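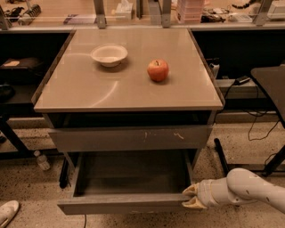
**Drawers, still**

Pludia has posted the April results from its household chores trial, and drawers remain the weak spot. The task is short: open a drawer, place one object inside, close it. Over 134 attempts the arm completed the full sequence 34 times. Opening gave little trouble. Most failures came at closing — the gripper let go early, or pushed at one corner until the drawer jammed in its runners.

Reddy, the planning software, now gets 8 seconds to reconsider its grip before a run is scored as failed. The next round adds 6 cabinets with different fronts. For the moment, putting things away is still a job for people.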